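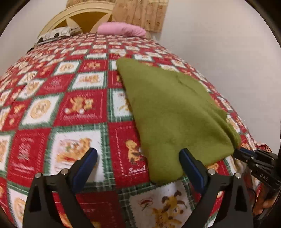
Line drying in a cold room

The dryer in our house was a Flarkon condenser unit, and its heat pump failed in January. The replacement part was quoted at 406 dollars before labor, so I left the machine where it was and started drying everything on racks in the spare room. I have kept notes since then, mostly on humidity, and they have settled a few arguments in my own head about how cloth dries indoors.

The room is on the north side of the house. It has one window, one radiator that I keep at its lowest setting, and an outside wall of solid brick. The deed map gives the date of the terrace as 1835, and the walls have had no insulation added. Air temperature in winter sits at 58 to 61 degrees Fahrenheit. A normal load leaves the washer holding several pounds of water, and all of that water has to end up somewhere. In a room like this it ends up on the brick.

For the first two weeks I did what most people do, which was hang the load, shut the door and wait. Relative humidity went from the low fifties to the high eighties within three hours and stayed there. Above 80 percent the drying rate of a heavy cotton sheet falls off badly. Sheets took the better part of two days. They also picked up the sour smell that comes from bacteria on cloth that stays damp too long, and I had to rewash a set of pillowcases twice.

The usual advice is to open a window. It works better in cold weather than people expect. Outdoor air at freezing holds very little water even when the forecast says 90 percent humidity, and once it warms to room temperature its relative humidity drops to somewhere near 30. The cost is heat. I tried a two-inch opening for a full day and the room dropped to 52 degrees, which slowed evaporation enough to cancel a good part of the gain.

What I use now is a small compressor dehumidifier, a Jenau, bought secondhand from Ruth Hulme two streets over. It draws 300 watts when the compressor is running. It sits on the floor under the rack with the outlet pointed along the length of the clothes. Cotton sheets are dry in nine to eleven hours. Shirts take five. The heat it gives off raises the room three or four degrees, so I turned the radiator off on drying days and have not missed it.

Compressor units do lose capacity in cold rooms. Under 60 degrees the coil frosts over and the machine stops to defrost, during which it collects nothing. Mine defrosts once or twice in a cycle. Desiccant models avoid this but draw two or three times the power, and the used ones I looked at were noisy. If your room stays under 50 degrees I would look at a desiccant. Mine doesn't.

Spacing on the rack had more effect than I would have guessed. With garments touching, the inner layers were still damp when the outer ones had been dry for hours. I now leave at least two inches between items and hang sheets over two bars, so that there is an air channel down the middle. Jeans go upside down by the hems with the pockets pulled out. Socks dry fine anywhere and get the bottom rung.

A fan by itself is the cheapest improvement. For one week I ran a 25 watt desk fan with no dehumidifier and the door open to the hallway. Sheets took nineteen hours. The moisture was going into the rest of the house, and I could see it on the hall window by evening, so I wouldn't do this for more than a load a week in a small place.

Spin speed comes before all of it. Our washer was set to 800 rpm by habit. At 1400 a towel load came out nearly 3 pounds lighter on the bathroom scale. The extra electricity is very small, and I can't find any added wear on the towels so far. Linen creases badly at that speed, so linen still goes at 800 and I accept the longer time.

On meters: I started with a cheap dial hygrometer and threw it out after a salt test. Put a spoonful of table salt in a bottle cap, wet it to a paste, and seal it in a bag with the meter for twelve hours. It should read 75 percent. The dial read 61. The digital one I replaced it with, a Custero, reads 74, and I have left it uncorrected.

Stiffness is the complaint I hear most about air-dried towels. It comes from the fibers setting against each other with no movement as the last of the water leaves. A hard shake before hanging and another when the towel is just short of dry takes care of half of it. Less detergent takes care of some of the rest. I cut my dose by a third and saw no change in how clean anything was.

The wall is the part I am still watching. I have a pin moisture meter and take readings at three heights behind the rack, and the lowest one has gone down slightly since the dehumidifier arrived. The plaster there was patched with gypsum at some point before we moved in, and it will have to come off and be redone in lime. I have a quote from Hettiarachchi for that work and am waiting on a second one.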